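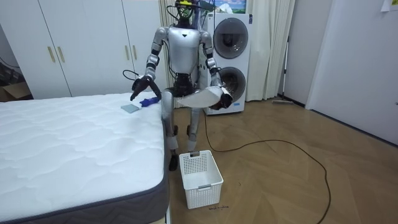

Ticket 1072 — Kirka, left hand won't let go on the basket step
Opened 11/21/22 by Bevan McPhee, Hedby demo room
Priority: high, Castillo visit is tomorrow morning
Left gripper on Kirka doesn't open when the tidy-up routine gets to "release over basket." No fault on the console, no beep, arm just stays put. Rest of the robot is still live, legs hold, head tracks. When it hangs it's standing between the bed and the washer with the cloth still gripped at waist height and draped across its front, right hand out over the mattress by the blue object, basket on the floor with nothing in it. Routine thinks it's done and goes looking for the next item. Castillo people are bringing 34 visitors through and the basket step is the bit they asked for by name. Need a fix or a workaround tonight.

What I tried before opening this:
- restarted the routine from the top, same thing
- restarted Cidska, same thing
- manual open from the hand panel. Works every time. So the hand is OK
- smaller cloth. Worked. Big one again, hung

Attached the log from the last run. Ignore the battery warnings in it, that's the old meter.

REPLY, Cidska support
Thanks Bevan. Looked at the log. Release command is being sent but it's gated, meaning the hand waits for a "clear below" signal before it opens. That signal never comes. Couple questions. Is the basket in the taught position? And has the drop height been changed since September? The file you sent has a different checksum than the one we have on record for Hedby.

BEVAN
Basket is on its mark. There's writing on the floor where it goes, I put it there myself, I checked it again just now. Drop height, don't know. I didn't change it. Could have been changed when we did the rehersal for the school group, there were a lot of hands on the console that week. How do I look?

REPLY, Cidska support
Routines, then Tidy, then the step called place_left, then Advanced. Tell us what it says next to clearance. Don't save on the way out even if it asks.

BEVAN
Clearance says 4. Underneath it says "2 (default)" in gray. Didn't save.

REPLY, Cidska support
That would do it. The clearance is in inches, measured from the lowest point of whatever's in the hand down to the basket rim. With a small cloth it doesn't matter. With a long one hanging down, the arm can't get high enough to make 4 and keep its elbow inside the limit, so it sits and waits. Then the step times out and gets marked complete. The second part is a bug on our side, it should fail loudly. We've logged it separately.

Please set it back to default, save, and run with the big cloth. E-stop in someone's hand please.

BEVAN
Set to 2. Saved. Run one: released. Cloth went in the basket, one corner over the side. Fine.
Run two: released.
Run three: hung again. Same pose or close to it. Ugh.

Only difference I can think of, for run three I folded the cloth in half before putting it on the bed, because it looked neater.

REPLY, Cidska support
Can you send run three? And please say where it picked the cloth up, edge or middle. If it picks near the middle it hangs shorter on both sides, near an edge you get one long tail.

BEVAN
Sent. Picked by the edge, I think? Wasn't looking at the hand, was looking at the foot. The cable makes a big loop on the floor off to the side and I don't like it when it turns. Has not stepped on it. Will tape it down before people come in.

REPLY, Cidska support
Confirmed from the log, edge grab, long tail. The fold put the edge on top where the hand goes first. At default clearance it's borderline. Options:
1. Don't fold. Lay the cloth flat and let it grab the middle.
2. Turn the gate off for place_left only. It'll open wherever the arm is. Fine for cloth, NOT fine for anything hard. So take it off the list for anything except cloth.
3. Teach a higher release point. Better long term but takes an hour and you need the arm fixture.

For tomorrow we'd go with 1, and 2 as backup.

BEVAN
No fixture here, it's at Castillo. Going with 1. Ran it again with cloth flat — released. Again — released. Again — released. Again — released, but missed the basket by half and slid off onto the floor. Does that count?

REPLY, Cidska support
For this ticket, yes, the hand opened. For a crowd probably not. Did the basket move between runs?

BEVAN
Yes. My fault. Emptied it, put it back crooked. It's so light it goes if you breathe on it. Put a folded towel in the bottom for weight and now the camera thinks the basket is already full. Took towel out.

Double sided tape under the corners. Holding so far.

REPLY, Cidska support
Tape is good. Please keep it under the basket only, nothing shiny around the rim.

BEVAN
Question while you're here. During the visit somebody will want to hand it a cloth directly. They always do. Yes or no?

REPLY, Cidska support
No, not in Tidy mode. Nobody inside arm's reach while the routine is running. If Castillo want a handover, stop the routine, switch to Guided, and you do it with one person at a time. We can send the short version of the visit checklist if you don't have it.

BEVAN
Have it. It's on the wall somewhere. Will stand people back by the door.

Run order for tomorrow, putting it here so it's in one place:
Kirka powered and standing before anyone comes in
cloth flat on the bed, NOT folded
basket on mark, taped
cable taped
one run, short talk from me, second run, questions
if it hangs: e-stop, manual open from panel, say so out loud, carry on

REPLY, Cidska support
Looks good to us. One addition, run it once cold before doors. The first cycle after power up is the slow one.

BEVAN — next day, after the visit
Both groups through. Cold run fine. Group one, released, cloth in basket, some clapping. Group two, hung on the first try. Somebody had straightened the bed while I was out in the hall and folded the cloth. Manual open, laid it out again, second try fine. Got more questions about the hang than about anything else, so half the slot went on that.

Left clearance at default. Gate still on. Would like to do option 3 when the fixture is back from Castillo, can you keep this open till then

REPLY, Cidska support
Keeping it open. Status set to waiting on customer. Silent timeout bug is linked, you'll get a notice when there's a build to install.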